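On Rereading the Picture Books We Thought We Knew

Readers of this blog will be aware that I have, for the past several months, been working through the family shelf of illustrated children's books with a view to deciding which should be kept, which should be passed on, and which should be quietly retired. The shelf runs the length of the upstairs hallway and holds close to two generations of purchases. I had expected the task to take an afternoon. It began in December and is not yet finished.

The delay is the fault of the illustrations. It is entirely possible to own a book for decades, to read it aloud until the words come without effort, and still to have paid almost no attention to the drawings. An adult reading aloud looks at the text. The child looks at everything else. I was reminded of this when I took down Drandine and the Lantern Boat, which was a fixture of bedtime in this house for several years, and found on the harbor page a second story that I had never once noticed.

The text of that page concerns Drandine alone. She unties the boat, she is afraid of the water, and she steps in. In the windows behind her, however, the illustrator has drawn an entire household preparing to move out. In the first window a man is rolling a carpet. In the next, the curtains are gone. On the following spread, when the boat is well out from shore, the same house can be found on the far left with its shutters closed. The words never mention it. I asked my daughter, now grown, whether she had ever seen this, and she replied that of course she had, and that she used to worry about where the carpet family had gone. She had assumed I knew.

I have since gone back through the rest of the shelf with more care. The results have been mixed. Many books contain nothing beyond what the sentence under the picture requires, and there is no shame in that. Others contain jokes clearly intended for the adult, some of which have aged poorly. A few contain what can only be an error. In The Clockmaker of Grollitz, the clockmaker wears his spectacles on every page, including the page on which he is said to be searching the house for them. For years I took this as humor, the spectacles being on his nose all along. The text does not support that reading, as he finds them in a teapot. I have come to believe that the illustrator was simply not sent the final draft.

This is a common enough arrangement in publishing, as I understand it. The writer and the illustrator may never meet, and the pages pass between them by way of an editor. When the process works, the drawings say what the words leave out. When it does not, a clockmaker is left looking for the spectacles on his face.

There is also the question of what changes between printings. I own two copies of the Grollitz book, one bought new and the other found at a library sale in Lacerda. They are nearly identical. In the older copy, the tavern page shows a card game in progress at the rear table, with coins and a bottle in plain sight. In the newer copy the same men are seated at the same table with their hands resting on bare wood. They look as though they are waiting for a train. I do not object to publishers reconsidering what they put in front of young children, and I can see how the change came to be requested. I would only observe that the revised picture is the stranger of the two, and that it was the one that prompted questions in our house. Why were those men so sad? No answer was ever found that satisfied the listener.

Correspondence on an earlier post suggested that I was too lenient toward books that frighten. I have considered this and remain of the same opinion. The tunnel page in the Lantern Boat is very dark, and the shape at the end of it is never explained. It was also the page most often requested. Children are able to decide for themselves how long to look at a thing, and they will turn a page quickly enough when they have had sufficient. What they do not forgive is being hurried past a picture they have not finished with. I was corrected on this point many times, generally at eight in the evening, when I would have preferred to reach the end. 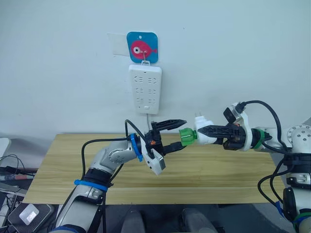
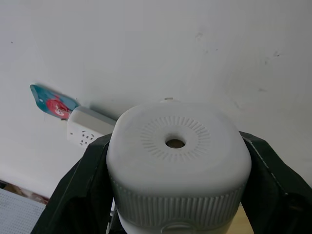
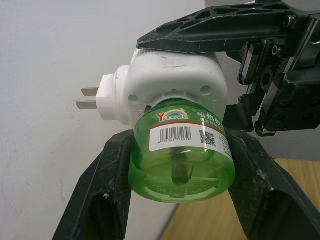
To return to the matter of the shelf, I have adopted a procedure, which I set out for anyone undertaking the same work. Each book is read twice. The first reading is of the words alone, at the usual pace. The second is of the pictures alone, with a sheet of paper laid over the text where the layout allows it. Notes are kept on a card inside the front cover. The method is slow, and on some evenings I do not get through more than a single title, but it has changed my decision on several books that were already in the box by the door.

One of these was The Preltano Circus, which I had marked for donation on the strength of its verse. The verse is not good. It rhymes "elephant" with "element" on two separate occasions and seems pleased with itself both times. Read without the words, however, the book is a careful account of a traveling company over the course of one year. The tent is patched, and the patch is still there on the later pages. The smallest acrobat grows taller. A dog that appears among the audience in the opening spread is, by the middle of the book, asleep under the ticket wagon, and by the last page it has a collar. I must have read that book aloud dozens of times and could not have said there was a dog in it.

It has been returned to the shelf, with the card inside the cover. The box by the door is accordingly lighter than planned, and I have been asked by other members of the household when the hallway may be expected to be clear. I have told them that the alphabet books remain to be done, along with the whole of the bottom row, where the oversized volumes are kept flat. Several of those have fold-out pages, one or two of them repaired with tape, and they will need more room than the hallway floor can offer.

I will report on the alphabet books next. Readers who own an older printing of the Grollitz book are invited to check the tavern page and write to me with what is on the table.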